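From: Godfrey Mutiso
To: gripper-users list
Subject: Re: [gripper-users] Left finger lags after a long session

Jayasinghe wrote:
> We get this too, but only on one of our handhelds. After an hour or so of
> folding, the left finger closes a beat later than the right and the cloth
> gets dragged sideways before it's pinched. Recalibrating clears it for a
> while. Firmware? We're on the same build as you, I think. Did you ever
> find out what was behind it?

Yes! Well, mostly yes, and I'm so pleased to have something to report that I'm writing this before lunch.

Short version: it isn't firmware. It's the screws where the left finger meets its mount. They creep loose, the finger gains a bit of play, and the first part of every close goes into taking up the slack before the pad moves at all. Recalibrating hides it, as the zero gets reset with the slack already taken up, and then it drifts back again.

How we got there. On Wednesday I went through the logs from the bed folding work, 487 episodes, and marked every one where the cloth ended up skewed. I was expecting them to be spread all over the place. They weren't! There was hardly a bad one in the first 100, then a few, then 16 in one run near the end, all of them pulled to the same side. The motor current looked perfectly healthy all the way through, and that sent me off down the firmware path for a whole morning (sorry, Divier, I take back what I said about your last release). 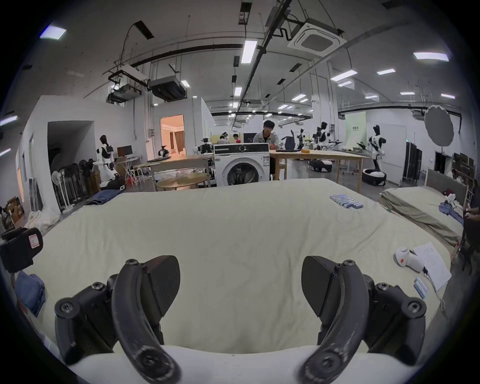
Gripper open over the first bed, striped cloths along the right-hand side.

What finally gave it away was doing something very low-tech. I held the base still, took hold of the left pad and wiggled it. It moved. The right one didn't. I can't tell you how happy that made me after a morning of staring at plots.

We've taken the screws out, cleaned them, put them back with a small drop of medium threadlock and let it cure overnight. Since then we've done 18 long sessions on the same tool and had no late closes. I'd like to see a good many more before I call it fixed, but it feels completely different in the hand, much crisper.

There is one part of this I'd ask everybody to take seriously. When the slack gets bad, the finger can sit still and then snap shut, and that's quicker than you'd expect if you're straightening a cloth with your other hand. Rikadow got a pinched fingertip that way. No harm done beyond a bruise, but it went in our incident book, and our rule now is hands off the cloth until the fingers have stopped moving. If you feel any play at all, stop and tighten up before the next episode.

Jayasinghe, could you try the wiggle test on your bad one and also on a good one? Do it with the power off. I'd love to know if it's always the left. My guess is that we all twist the tool the same way when we drag a fold flat, so one side takes more of the load, but that's from a sample of one tool and a handful of right-handed people.

One thing I still can't explain: two of the skewed episodes come from early on, when the finger should have been tight. Prornen thinks the cloth was simply caught on the sheet. I'll go back through those this afternoon and post the plots if they show anything.

I can send the log script to anyone who wants it. It's ugly but it works.

Godfrey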